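Okgate Storeroom – Pictures

Home > Gallery > Bins and Benches

Posted by Maritza Restrepo, Feb 5, 2026
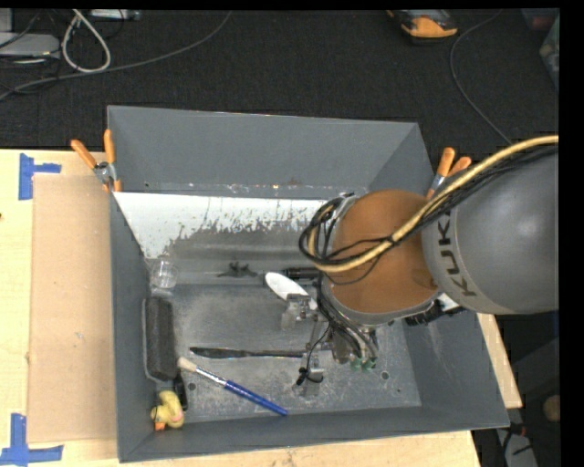
The large gray bin on the light wooden table, with the small clear cup in the back left corner.

I keep this page for people at Lollville and Kevirden who ask what our bins look like after regular use. The gray ones are the most used containers we own. They get loaded, emptied, wiped out and loaded again, and we don't retire one for looking rough.

Some notes on the bin in the picture:

Front wall. It is low and rises slightly toward the right. The tall wall goes at the back of the table, so you can reach in without leaning over it.

Floor. Worn gray, with pale scuffs and scratches. The scratches stay. The dusty speckles come up with a damp cloth, and we do that at the end of the week.

Rear wall. There are small white flecks along the seam at the bottom and a faint rusty patch. I have tried a nylon brush on marks like these in other bins, with mixed results.

White panel. It lies sloping against the back. The coating looks scraped away along the lower edge, down to a smeared gray strip. A replacement from Lozano is on order – we asked for 12 so that every table gets one.

Cups. Small clear ones go back on the shelf by the door, open end down. We started in December with 70 and the last stock sheet said 42, so please check your own tables before asking for more.

Bins can be borrowed for up to 40 days. Write your name on the sheet when you take one and cross it off when it comes back.

Next gallery: Shelves and Labels
Back to all pictures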